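Review: Altitz wrist tracker kit for recording hand demonstrations
Tuesday, January 10, 2023

The Altitz kit is sold to groups who want to train manipulation policies from human hands instead of teleoperated arms. You get a head camera, two wrist trackers on straps, a charging dock and the Sasholm export software. We bought ours for a study on sorting bottles and caps from a conveyor, and have now used it for 9 weeks.

Setup is quick. The trackers pair with the head camera in under a minute, and calibration is a short sequence of wrist rotations. The manual says to repeat it every session. We repeated it whenever a strap was refitted as well, and the logs were cleaner for it.

The method we tested is simple. Wrist poses are taken from the trackers, finger poses are estimated from the head camera, and both are retargeted to a two-finger gripper. Ardalan Nikzad wrote the retargeting step. Mojtaba Yazdani ran the comparison against our older teleoperation set, using 100 demonstrations from each source and the same policy network.

On upright bottles the two policies were level. On bottles lying on their side the hand-trained policy did better, mainly in choosing which end to approach. On loose caps it did worse. A pinch on something that small depends on fingertip position, and the trackers stop at the wrist, so the whole burden falls on the camera estimate. 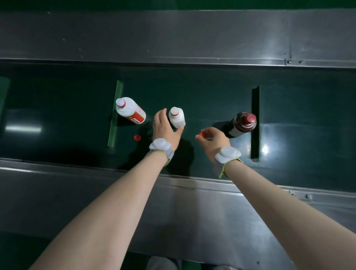 Drift was about 4 mm over a normal session, acceptable for bottles and poor for caps. Steel rails close to the wrists did not make it measurably worse. Glare on the belt did upset the finger estimate, and we ended up turning down one bank of lights.

Two complaints. The export software drops the first 2 seconds of every take without warning, and timestamps need correcting if the head camera restarts. Neltley support confirmed both and gave no date for a fix.

I would buy it again for grasping whole objects. For caps, screws and the like, budget for a fingertip sensor too. We have the Alipour glove on order and will rerun the cap trials with it.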